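The Ball Job
A shared workshop, a secondhand arm, and the long road to picking up one white ball

8/1/24

By ten at night the Manemo workshop smells of solder and somebody's noodles. The laser cutter is off. The band saw is off. At the far bench a fan is running on a computer that has been computing since lunch, and four people are standing behind it not saying much.

They're waiting on a ball.

The project is called Skevano. It's a robot arm with a two-finger gripper, built from parts that mostly came out of other things, and its job is to pick a ball off a stone slab on a dark table. Nothing more than that. It doesn't fold laundry. It doesn't make coffee. The group has been at it since March and the ball is still the whole job description.

First thing to know: most of the building happens on a screen. The real arm is bolted to a bench by the window and spends its days under a bedsheet. The simulated one works nights. Same gripper shape, same reach, same table height, a rendered room around it with a bit of orange and gray so the software has something in the background to get confused by. When a run goes well in there, the sheet comes off.

The camera rides behind the gripper and looks out past the fingers. You get used to the view. Fingers open, ball out ahead by the end of the plate, a lot of black in between.
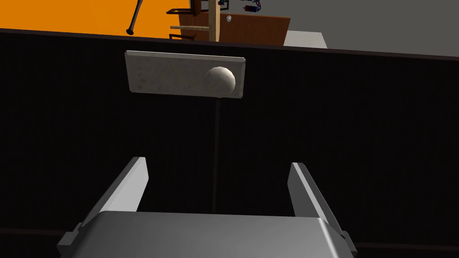
Render: Skevano project / Manemo workshop

That black is a headache, says the group, more or less in chorus. Dark table, pale plate, pale ball. Against the table the ball is easy. Against the plate it's pale on pale, and for the first weeks the software kept grabbing at the corner of the stone. It would close up on nothing, lift, and report success. Very proud of itself. Somebody wrote a check for that – how far apart are the fingers after they close? – and the false reports dropped off a cliff.

Then came the counting. Every attempt gets logged. There were 1324 runs in the last big batch, left going over a long stretch of nights, and 517 of them ended with the ball held and lifted. Not great. Not nothing either. The batch before had been so bad they didn't bother to write the number on the board.

The board, by the way, is the real record of this thing. A whiteboard on wheels, squeaky, one corner chewed up. The top half is wiring. The bottom half is arguments. "Slower on approach" is up there in three different handwritings, underlined more each time. So is "WHO MOVED THE ZERO", which was in red for a month.

About the hardware, quickly. The arm itself is a Bai, a small bench model the group picked up from a packaging shop that was closing down. No manual. One joint made a noise like a coffee grinder. They took that joint apart on a baking tray so the balls from the bearing wouldn't roll off, cleaned it, put it back together, had a washer left over, took it apart again. The controller board is homemade, version 4, and the first three are pinned up over the sink as a kind of warning. The gripper was printed in the shop and then printed again when the tabs cracked. And again, thicker.

Money: not much. Membership at Manemo covers the bench and the power. The motors for the fingers were the one real purchase, bought from Wavurora, a parts seller a couple of towns over that still lets you walk in and dig through bins. Two motors, one spare. The spare is already in.

Why do it the slow way, with a fake room and a fake table? Ask and you get a tour of the broken stuff. A real arm that guesses wrong hits the bench. It hit the bench on the second day, hard enough to leave a dent you can put your thumb in. The simulated arm can guess wrong all night. You come in the next morning, there's a log, nobody has to buy a bearing.

The down side is that the fake world is too nice. Nothing sags. The light comes from above and stays there. No one leans on the table. So the group spends alot of time making it worse on purpose. They nudge the plate a little between runs. They tilt the view. They swap how shiny the ball is. One member spent an entire evening on the friction number for the stone, up a bit, down a bit, and by closing time had decided it was fine where it started.

And the angle of the view, that gets talked about more than anything. A small change in where the arm comes in from and the whole picture shifts. From one approach you're looking at wall. From another you're looking down at floor, at a chair, at whatever. The ball has to stay the ball.

When it does work it looks like no big deal at all. Fingers come in, one each side, near the middle of the ball. Stop.

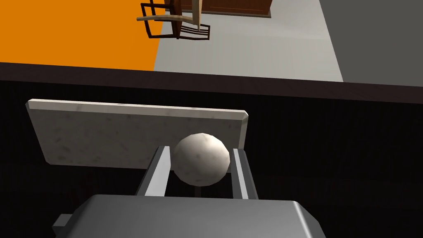
Reading the first version of this piece on the Manemo message board, Lidewij wrote that the group should quit fussing over the approach and put something soft on the finger pads, that hard fingers on a hard ball is asking for it, and that two strips cut from an old mouse mat fixed the same trouble on a claw at home in ten minutes.

The reply from the Skevano bench was short. Tried it. Sort of. They'd glued rubber on the real fingers back when the gripper was on its second printing, and it gripped beautifully for an evening and then peeled, and a strip of it got carried off into the joint they had just cleaned. But the mouse mat idea is now on the whiteboard, bottom half. With a question mark.

In the simulated version, soft pads mean a new set of numbers, which means a new batch, which means the computer is tied up for days and whoever wanted it for the laser files gets grumpy. There's a sign-up sheet. The sheet has been mostly Skevano since spring and people have noticed. The compromise, worked out over pizza, is that the ball gets the machine overnight and everybody else gets it till dinner. Works ok. Now and then a run gets killed halfway by someone who needs to print a shipping label.

What does a good evening look like? I sat in on one. Somebody starts a short run, a few dozen tries, and the rest of the group pretends to do other stuff. One is stripping wire. One is eating. Every so often the arm on the screen reaches out, dithers over the edge of the slab, closes. A grunt from the room if it holds. A different grunt if it doesn't. There's a bad habit it has where it comes in too low, and everyone can spot it a good second before it goes wrong, and they all suck in air through there teeth.

Then the sheet comes off the real one.

It's smaller than you'd think. The bench gets cleared, the plate goes down on tape marks, the ball goes on the plate. Power on, and a click from the coffee grinder joint, which never did get completely quiet. One hand stays on the stop button the whole time. That's a rule, they have it written over the bench and it's not a joke rule.

First try, it went long and tapped the ball off the plate. Ball across the table, off the table, under the drill press. Second try, same but the other way. They stopped, measured, found the plate sitting a finger's width off the tape. Moved it back. Third try it closed on the ball and lifted, wobbled, and held there over the bench while the motor whined.

Someone said put it down, put it down, and it couldn't, as that part isn't written yet. So a hand went under the gripper, power off, ball in the palm.

Putting it down is next. There's a new column on the whiteboard for it, with one line so far: "gently". After that they want to move the plate around and see how far off the tape the thing can cope with, and after that there's a loud split between those who want a second ball and those who want to rebuild the base, which flexes. The base crowd has already ordered the steel.

The Skevano bench is open to any Manemo member most evenings after dinner. Bring your own safety glasses, the shop pairs are all scratched up.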